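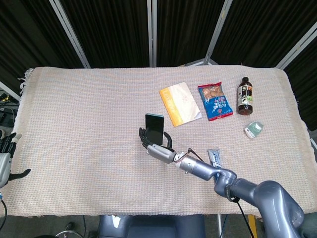
Lostden's night market is coming back, and it's getting a second street

September 4, 2021

Well, I finally have some good news to pass along! The Lostden night market got its permit renewed this week, and when it opens again it'll take over Mundetti Street as well as the old spot on the square. If you've ever tried to get a stroller past the dumpling line at eight in the evening, you know why I'm happy about this.

I was at the town meeting where it got voted through (a long one, with a good hour on storm drains before anyone said the word "market"). The vote went smoothly once they got there. The new permit runs through next April and covers 17 evenings, which is a lot more than we had before everything shut down last year. The town also agreed to close Mundetti between the bank and the shoe repair place from late afternoon until the stalls are packed up, so we won't have that awful business of delivery vans nosing through the crowd.

Now for the stalls, the part most of you have been writing to me about. There will be 73 of them. Food stays on the square, where the power hookups are, and Mundetti gets the crafts, secondhand books, plants and packaged groceries. I have mixed feelings about splitting it up like that. Half the fun used to be coming around the corner from a plate of noodles and running straight into a table full of old paperbacks. But the fire people wanted the grills together in one place, and I can't really argue with them.

Feng, the grocery on the corner of the square, is taking a double spot this time. They're doing snacks, sauces and bottled drinks, and they told me they'll have a few things on the tables that they don't normally keep on the shelves. I've spent an embarrassing amount of money in there since spring, so I expect I'll be first in line. Tekard, the bakery that moved out by the highway, is coming back into town for the market too. They wouldn't promise me the walnut rolls. I asked twice.

The fee for a stall went up a little, and a couple of the smaller sellers I talked to weren't thrilled. One woman who sells hand-dyed scarves told me she'd probably share a table with a friend this season and see how it goes. The town says the extra money pays for lights on Mundetti, which is pitch dark past the bank, and for more trash pickup. I'd like to see both, especially the trash pickup. Anybody who walked across the square the morning after the last big one will remember the paper plates in the fountain.

There was also a petition, in case you missed it. It had 2,714 names on it by the time it was handed in, mine included, and it asked the town to keep the market in the center and not move it out to the fairgrounds. The fairgrounds idea seems to be dead for now. I'm glad! There's plenty of parking out there, sure, but there's no shade, the bus doesn't go that way after dinner, and you can't wander off for a coffee when your feet give out.

About parking, then. The lot behind the library will be open and free on market evenings. The one next to the bank won't be, and they do tow, as I learned a few years back. The number 7 bus will run an hour later than usual, and the stop on the square moves around the corner to the post office side while the street is closed.

A few other bits. Dogs are still allowed on a leash on Mundetti but they're asking people to keep them off the food side. Music has to stop at ten. Most stalls will take cards now, though I'd bring some cash for the corn and the lemonade. And if it rains, they'll decide by early afternoon and post a notice on the library door and on the town's page.

Opening night hasn't been set yet. The town is waiting on the light poles, which are on order, and they're hoping to announce something before the end of the month. I'll put the date up as soon as I have it. If you applied for a stall and haven't heard back, the clerk's office says letters are going out now, so give it a few days before you call.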